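March 25, 2026

Kitchen day, round 2. I said I'd write up the dishwasher business properly this time so I'm doing it now while I still have coffee and before I forget which shelf I put everything on.

Started just after nine. The Hanbridge kitchen has the dishwasher with the dark wire rack, and I love how it looks and hate loading it, as everyone in this notebook already knows (see my grumbling from earlier in March). Dark tines on a dark interior! I keep setting things down on top of a tine when I mean to go between two of them. Put a bowl in crooked twice this morning before I'd even sat down.

Plan for today was the rack layout, so I took everything out of the two drawers by the sink and sorted it on the counter by height. The Hedine bowls are the worst, too wide for the spacing, and they end up leaning on whatever is behind them. The Fiadzo mugs are fine anywhere. I've been putting the mugs on the right and I'm going to keep doing that until somebody objects.

Things I changed from last time:

- bowls go in first, facing the middle, every second gap
- nothing tall at the front (it catches when the door comes up, I've done it, it's loud)
- small plates got their own row and I stopped mixing them with saucers
- wrote the sheet for the inside of the cupboard in marker, pencil was too faint

I also wanted to get the sizes down on paper. The box of kitchen stuff from the Hultulstead order came to 595 grams on the little scale with the lid off, and 83 with nothing in it. No idea if anyone needs that but it's here now. The scale wanders a bit when the counter isn't level, so I folded a card under one foot and it settled down.

Mid-morning I spent a good while looking at how things stand against the wires, which run on the diagonal from where I was looking and make it very hard to judge the gaps. Three dark gray cylinders side by side, rounded at the bottom and a touch wider at the top, and the left one a little shorter than its neighbor. Charcoal on black wire, of course. I really do want a light-colored rack in there, or at least some tape on the tines so I can find the rows.
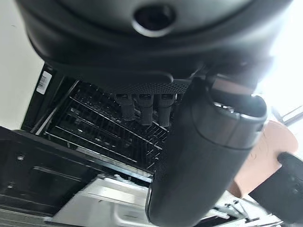
## After lunch

Tried the tape. White electrical tape on every fourth tine, just a small flag of it near the top. Much easier! I could find the bowl row without bending down, and my back was very happy about that. I doubt it'll live through many hot cycles, so I left the roll in the left drawer with the marker.

Ran the short program with the bowls in the new arrangement. It says 40 minutes on the dial and I went and did email. Bowls came out clean except one that had tipped over and was holding a puddle. That's the wide one again. I'm going to try it on its own at the back tomorrow.

Still to do:

- second sheet for the other cupboard
- ask about a lighter rack, or just price one
- find the missing saucer (I had it on the counter at ten, I swear)
- level that counter for real, the card is already squashed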